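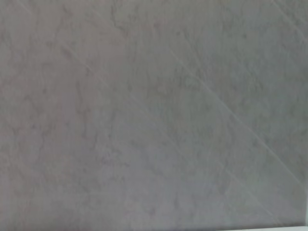
Stains, rings and scratches: keeping a kitchen countertop in good condition

Saturday, October 29, 2022

When I moved to my present kitchen I was a person who cleaned everything with the same bottle. One sponge, one spray, for the sink, the stove, the counter and also the refrigerator door. It went well for a few months and then I had a dull spot next to the stove, as big as a saucer, which never went away. After this I started to read labels and to ask people. What I learned is below, in the order in which I think you need it.

First find out what you have

A gray counter with veins can be marble, another natural stone, quartz composite, or a laminate with a printed pattern. From one meter away they can look very much the same, and in an older house or a rented one there is often no paper that tells you. You can learn a lot without any tools.

Look at the front edge and at the cutout around the sink. With laminate there is very often a thin layer on top and another material under it, brown or cream. Stone has the same color through the whole thickness.

Put your hand flat on it in the morning, before you cook anything. Stone is clearly cold. Laminate takes the warmth of your hand quickly.

Look for a repeat. A printed pattern comes back after some distance, so the same curved vein will appear twice on a long counter. I searched for this in the kitchen of my friend Zinash Hailu and we found the same little "river" beside the sink and again beside the toaster. She had been treating it as marble for five years.

Please do not do the lemon juice test that people recommend. If it is marble, you now have a mark on your marble.

The daily cleaning

For all materials I do the same thing. Warm water, a few drops of dish soap, a soft cloth that is wrung out well. Then a second cloth with only water, and then a dry towel. The second cloth is the one that people skip. Soap that stays behind makes a film, and on the film the dust and grease will stick, and after two weeks you believe that the counter has become dull.

If you want to know whether you have a film, clean a small piece three times with plain warm water and dry it. Compare it with the piece next to it in the evening, with the lamp coming from the side. In daylight I see almost nothing on a pale counter, but with a low lamp I see every stripe.

I use microfiber cloths and wash them at 60 degrees without fabric softener. Softener makes them smear.

What should not go on which surface

Marble and other limestone types: no vinegar, no lemon, no descaler, no bathroom cleaner. Also be careful with tomato, wine and cola. These do not only stain, they attack the polish, and what you see afterwards is a matte place that cleaning cannot remove.

Granite: stronger, but I would still keep the vinegar away because of the sealer.

Quartz composite: no oven cleaner, no paint stripper, and no hot pans directly on it. The stone part can take the heat but the resin cannot.

Laminate: no scouring powder, no steel wool, no steam cleaner. A little diluted vinegar for lime around the faucet is fine if you wipe it off soon. Water that stands on a seam is the real enemy, see further down.

Stains, one by one

Coffee and tea. On laminate, make a paste of baking soda and a little water, lay it on the spot for ten minutes and wipe it away softly. Do not rub in circles with it, it is a mild abrasive. On stone I put the same paste thicker, cover it with plastic wrap and leave it overnight. In the morning it should be dry and you can lift it off with a plastic card. Sometimes you need to do it a second time.

Turmeric and curry. Act fast. Dish soap first, then a cotton pad with rubbing alcohol on laminate. What remains will often fade by itself if the sun comes on it. Mine needed most of May.

Oil on stone. A dark spot that does not dry is usually oil. Here also the paste with plastic wrap, and patience. I had one from a bottle of olive oil with a dirty bottom, and now my bottles stand on a small plate.

Ink and stickers. Rubbing alcohol on a cotton pad for the ink. For sticker glue, put a drop of cooking oil on it, wait a quarter of an hour, rub with your finger and clean with soap. On unsealed stone skip the oil and use the alcohol.

Lime rings under the soap bottle. On laminate, a cloth with half water and half vinegar for two minutes, then rinse. On marble, only a plastic card held flat, and soap. It is slow work, I know.

Metal marks. Gray lines that look like scratches are often metal which came off a pan. Run your nail over them. If you feel nothing, try a melamine sponge, very wet and with almost no pressure, first in a corner behind the bread box. It can take away gloss.

Small scratches

On laminate a scratch cannot be sanded out. The pattern is only a thin layer and below it there is another color. I fill small ones with a wax pencil for furniture, in a shade slightly darker than the base, and wipe off what is too much with a dry cloth. On a veined surface this is quite forgiving – a thin line disappears between the other lines. With a plain white counter you will have less luck.

On polished stone I leave scratches alone, or I call somebody. Evelien Van Damme, who lives below us and had her counter polished again, paid 400 euros for it and was content. She had first tried a powder from the internet and made the place bigger.

If you really want to try something on quartz composite, read the care sheet of the manufacturer first. Some finishes are matte and each rubbing makes them shine, and then you have a shiny place instead of a scratch.

The seams and the edge at the sink

Laminate nearly always begins to fail at a seam. Water goes in, the board below swells, and the edge stands up a little. Once it is swollen it does not go back. So check these places twice a year:

The silicone line between counter and wall. If it is black or loose at one end, take it out completely and make a new one. New silicone on top of old silicone does not hold.

The rim of the sink. Press with your thumb all around. If water comes up, the sealing is gone.

The joint in the corner, if your counter has the shape of an L. Do not place the kettle or the dish rack over it.

Above the dishwasher. Steam comes out when you open the door too early, and it goes directly to the underside of the front edge. I wait until the machine has been finished for half an hour. There are also self-adhesive foil strips for the underside, they cost little and you glue them once.

Before you put new silicone, the place must be dry. I leave it one whole night, with the old line already cut out, and we wash the dishes in a bowl. Use masking tape on both sides, smooth the line with a wet finger with some soap on it, and pull the tape off while the silicone is still soft. If you wait too long with the tape, the line tears.

Sealing stone

To see if natural stone needs a sealer, put a spoon of water on it and wait ten minutes. If the place gets darker, the stone is drinking and you can seal. If the water stays as a drop, leave it for another half year. More sealer than the stone can take up will dry on the surface as a sticky haze.

Clean the evening before, let it dry, apply with a lint-free cloth, wait as long as the bottle tells, and wipe away everything that is still wet. Open a window. Keep the counter free for a day, also from the fruit bowl – I forgot this once and had a ring.

Small habits

Cutting boards with a damp cloth below, so they do not slide and no sand gets rubbed under them. A cork trivet beside the stove where your hand finds it. Wet cans and wet flowerpots never directly on the surface. Check the feet of your coffee machine now and then, mine had lost one rubber foot and stood on a bare screw, and I only noticed it when I moved the machine to clean behind it. A new set of stick-on felt pads solved it, although felt should not be used where it becomes wet. For that corner I bought the clear rubber ones later.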